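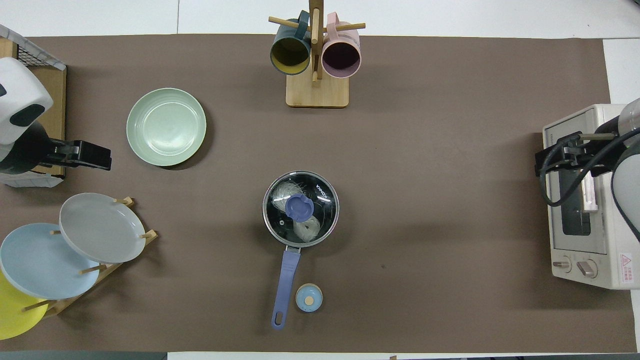 Ticket 908: Mug tree leans and pegs work loose
Product: Bineo mug tree, wooden, light wood base
Sold through: Fleltari
Opened by: Lensa Tamiru
Category: Kitchen / Storage and drying
Status: Closed, with one item carried over

Original report

I have the mug tree on the mat, to the right of my green plate and the Namemden dish rack. When both mugs are on it, the post leans toward the pink mug. If I take the pink one off it stands better, but still not straight. The upper right peg also turns in its hole when I lift that mug off. The teal mug's peg is fine. I have had it since April and it did not do this for the first month.

I use it every day with the same two mugs, the teal one with the yellow inside and the pink one. I don't hang anything else on it.

Second question, maybe for someone else. The lid on my small pot rattles when I boil noodles and water comes out at the side. The lid says KONKA. Is that one of yours?

Reply 1, support desk

Thanks for the photo. Please try the following before we send parts.

1. Take both mugs off and put the tree on a bare part of the table, off the mat. Push the top of the post lightly with one finger. Tell us if the base rocks, or if only the post moves.

2. Turn the tree over. There is one screw in the middle of the base. Check if it turns by hand.

3. Pull the loose peg straight out. Don't twist it. Look for a shiny ring or a crack near the end.

The pot and lid are not ours. We can't give you parts for them, but see the note at the end of this reply.

Note on the lid: rattling with water at the side is usually the pot being too full or the heat too high once the noodles soften. Check that the steam vent is clear and that the knob is tight. Dried noodles in bundles should have room to spread out.

Customer update, 9 a.m.

Step 1. On the bare table the base does not rock. The post moves. On the mat the base does rock a little, so the mat was part of it.

Step 2. The screw turned by hand, almost one full turn.

Step 3. Peg came out with no effort. No crack. The end is shiny all the way around.

Lid: the knob was loose. I tightened it and filled the pot less. It still rattles but the water stays in.

Reply 2, support desk

The screw is the cause of the lean. Please tighten it with a regular Phillips screwdriver while someone holds the post upright, or lay the tree on its side on a towel and hold the post yourself. Stop when it feels firm. If you keep going you can strip the wood and then the screw will not hold at all.

For the peg, use wood glue. Clean the hole with a dry cotton swab first. Put a thin coat of glue on the end of the peg only, push it in with a quarter turn, and wipe off what comes out. Leave the tree empty for 60 minutes, then overnight before you hang a mug on that peg. Don't use superglue. It sets before you can get the peg to the right angle.

Set the pegs so they point slightly up.

Customer update, 9 p.m.

Screw tightened. The post is straight now, with no mugs on it. Peg is glued and left alone.

While I had everything moved I checked the dish rack too. One of the dowels, the one next to the yellow plate, is also loose. The light gray plate and the pale blue plate sit fine. The yellow one tips forward onto the blue one. Same glue?

Reply 3, support desk

Same glue is fine for the rack, but the rack gets wet more often, so buy the kind marked waterproof. Take all the plates out first. Let the rack dry for a full day before you glue it, or the glue won't grip.

We have added the rack to this ticket as a separate item (item 92) and put a spare dowel in the mail from the Chiba parts store. If the glue holds, keep the dowel as a spare.

Customer update, next morning

Both mugs are back on. Teal on the left, pink on the right, same as before. No lean. The right peg does not turn.

I moved the tree off the mat and onto the white part of the table for now. The green plate has its place on the mat to itself. I will glue the rack when the dowel gets here.

Resolution

Base screw loose, tightened by customer. Upper right peg loose, glued by customer. No replacement tree sent. Pot lid not a Fleltari item, advice only.

Open: item 92, dish rack dowel, waiting on delivery.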